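### 4.2 Reprint formats and reading order

The corpus holds 2516 single issues of superhero and science fiction comics, all of them later collected in at least one trade paperback. Records were drawn from the Homlow catalogue and checked against the printed contents pages held at the Drulwood reading room. Where the two disagreed, the printed page was followed. Anthology titles were coded story by story, so that one issue may appear under more than one collected volume.

Each collected volume was compared with the order in which its issues first went on sale. We treat a volume as *displaced* if at least one issue is printed before another that preceded it in serial form. Annuals and one-shots account for most displaced volumes, as editors tend to move them to the back of the book, where they serve as supplements to the main story. Crossover chapters are the next largest group. These are often placed by plot, with an issue of a second title set between two parts of the first, and the reader is given no sign of the join beyond a change in lettering or page numbering.

Covers were coded separately. In the older volumes they are gathered in a gallery after the last chapter, frequently at reduced size and without their cover text. In the newer ones each stands before its own chapter and works as a chapter break. The change matters for the present argument, as a cliffhanger followed at once by a full-page cover is read differently from one followed by the next page of story. Recap pages show the opposite trend: they are kept in the older volumes and dropped from the newer ones.

Of the volumes published under the Plamar imprint, 41 were available in two editions. In 20 of these the second edition restored the serial order, and in 10 it restored letters pages as well. The remaining cases differ only in paper stock and trim. We therefore count both editions as a single volume in the analysis below, following the practice set out by Ahonen for newspaper strips, and report the restored editions on their own in Section 4.3.
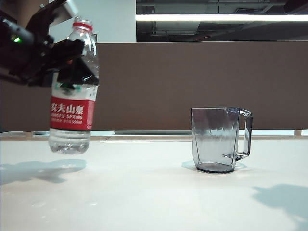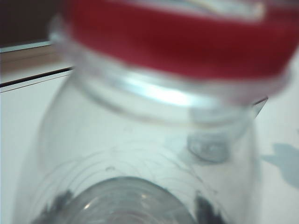 **Figure 3.** Clear plastic and a red cap: bottle held in a black gripper (top); close view of cap and neck (bottom).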